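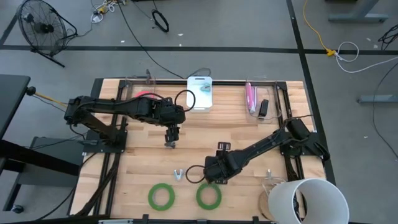 Ticket 997: Mukorora policy stalls on the second grasp

Hi all, me again! So I reran the Corrigan baseline and the two-arm policy still freezes right before the handoff, left arm first, then the right one gives up too (ugh). Dropping the action chunk from 7 steps to 3 got me moving again, but now the motion is jittery.

Update, 4 pm: Jerome Dizon told me to check the timestamps. Joint states were lagging the video by 2 ticks! I realigned them and I'm retraining overnight. Please leave the ticket open until I post the new curves.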